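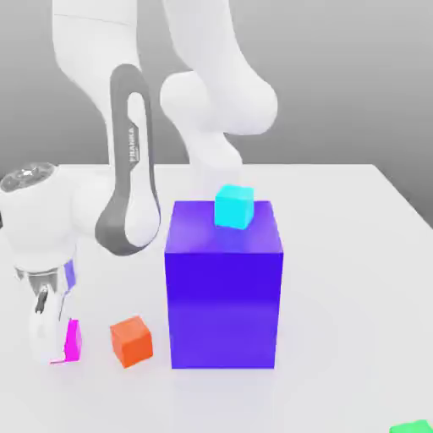 Vekberg opens simulation environment to visitors at Riststead open day

RISTSTEAD, 20 February 2022 — Vekberg will hold an open day at its Riststead laboratory next month, at which visitors can follow its block-handling work in simulation and question the engineers who maintain it. The program includes live runs of the tabletop task set, a session on contact modelling and a walk-through of the logging tools.

The task set uses a simulated Franka arm, a plain white table and a small group of coloured cubes placed near a larger purple box. Scenes are kept visually sparse. Cubes may start on the tabletop or on the box itself, and the controller is required to plan an approach that keeps the arm links clear of the box while the gripper works close to the table surface.

Vekberg completed 2,829 simulated episodes in January using the current release of the environment, named Revmont. Of these, 481 were set aside for manual review after the planner returned a path with less than the specified clearance. Reviewed episodes will be available for replay on the day, including those in which the grasp failed.

"Most of our effort this quarter went into the box," said Zuzanna Kaczmarczyk, simulation lead at Vekberg. "A cube on an open table is a solved problem for us. Put a tall obstacle beside it and the elbow position starts to matter, so that is what we will be running for visitors."

Demonstrations will run in two sessions, morning and afternoon. Each consists of three parts: scene set-up and randomization, execution of a pick, and inspection of the joint and contact logs. Visitors may nominate start positions for the cubes before each run. Parameters will not be tuned between runs within a session.

Umut Dönmez, who maintains the Revmont contact model, will present changes to finger friction and solver step size. Hamdia Nigatu of project partner Karabulut will describe how the same task definitions are used in that company's controller regression tests.

"We needed a task that our technicians could read at a glance," Nigatu said. "Colour does most of that labour. If the log says magenta and the arm goes to orange, you have your fault report."

Attendance is free, but registration is required for the afternoon session. Technical documentation for Revmont will be handed out in print at the registration desk. Parking is available at the rear of the building.

Media contact: Vratislav Kollár, Communications, Vekberg, Riststead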